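Notes for the Hernville library talk – Ayana Bogale
"What's inside the box, and what you can fix yourself"

Start with the Josska office story (keep it short!). Their front desk PC kept restarting, they were quoted for a new machine, and all it wanted was its memory pushed back in properly. Pause here, people like this one.

Then ask for hands: who has opened a desktop? I asked the same thing in Beltwood in April and got two hands out of 43 people, so don't panic if it's quiet.

Okay, rules before we look inside. Shut it down, pull the power cord, hold the power button for a few seconds. Touch bare metal on the case. Lay the tower on its side so you're working downward and nothing is hanging off a slot. I did it standing up for years and my neck still remembers.

NEXT SLIDE, both photos up together, leave them up for a while. 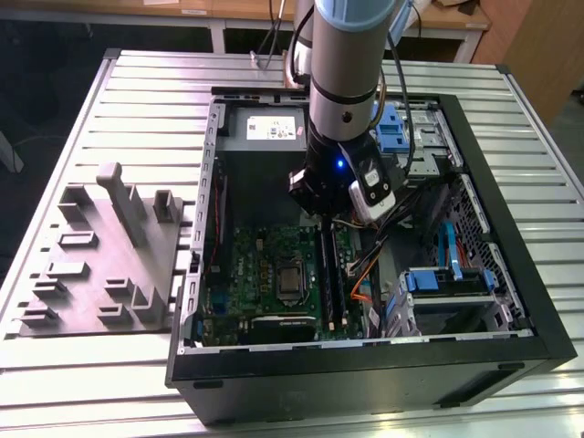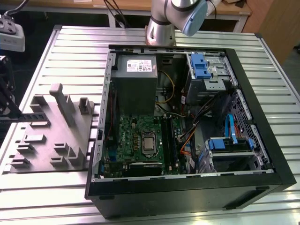
Open tower on its side, power supply at the upper left of the case, green motherboard below it.

Start with the power supply – the boxy thing with the white label. Say it twice: we do not open that part, ever, even unplugged. Swap it whole or leave it alone.

Next the processor, the square in the middle of the board. There's no cooler on it, so you get a good look at the metal lid. Yours at home will have a cooler sitting on top, and please don't run it without one!

Memory is just to the right. Point at the first photo for this, you can see two black modules standing up in their slots. Talk through the clips, the notch, the push (firmer than you'd think, and even on both ends). Somebody always asks if they'll snap the board. Go slow and support it.

Wires last. Take a phone photo before you unplug anything. I skipped that once on the Admasu family's computer and lost a whole evening to it.

Dust question will come up: short bursts of air, hold the fan still with a finger.

Pass around the spare memory sticks, then questions until 7:30. Get the sticks back before people leave.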